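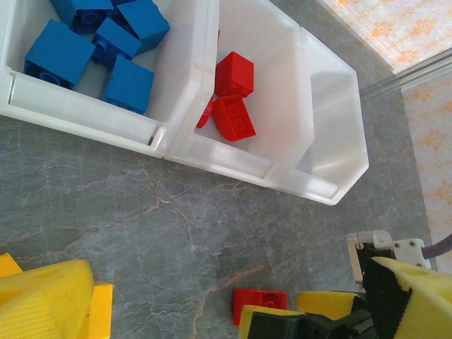

Drorkthorpe Three-Bay Sorting Bins: a review
by Natália Baláž
24th November

I bought these bins after stepping on a brick in January and then doing nothing for most of a year. I like to let a grudge mature.

The pitch on the Drorkthorpe page is simple. Three open bins, side by side, in a translucent white plastic, one color of brick to each. The store promised "a calmer playroom." We don't have a playroom. We have a corner between the radiator and a bookcase, and calm was never really on offer.

First, the good. The front lip is low and rounded, so a small hand can reach in without scraping a wrist. The plastic lets enough color through that you can tell which bin has the blue ones from across the room, which saves a lot of shouting. It's glossy along the rims and wipes clean with a damp cloth, jam included. Chunky bricks fit nicely, and a handful of blue ones piled any old way sit below the rim without fuss.

Now the less good. There are no lids. Tip the bins and you get exactly what you had before you bought them, a heap of bricks on the floor and three very tidy empty compartments behind it.
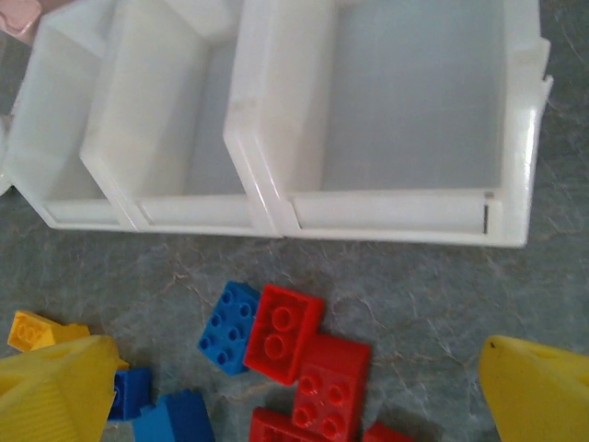
My son has worked this out. He is four and regards sorting as something that happens to other people. He will put the blues away with great ceremony, get partway through the reds, and leave the rest for me to find with my heel.

Capacity is fine for a starter set. My brother-in-law, Kamil Ševčík, owns a box of 1000 small bricks and asked if he should get the same thing. No, Kamil. You need a filing cabinet and possibly a talk with someone. We had the Balla canvas sack before this, which swallowed everything and returned only the piece you didn't want, and I don't miss it.

One more gripe: white shows everything. After a week ours had a crayon line inside that has so far outlived two kinds of spray. Dust gathers in the corners too, and you will see it, every day, at eye level if you're on the floor hunting for a red one.

Would I buy them again? Yes, with a sigh. Sorting takes us five minutes now when he cooperates and twenty when he helps. I'd pay extra for a lid.

Four stars. The missing one is under the radiator.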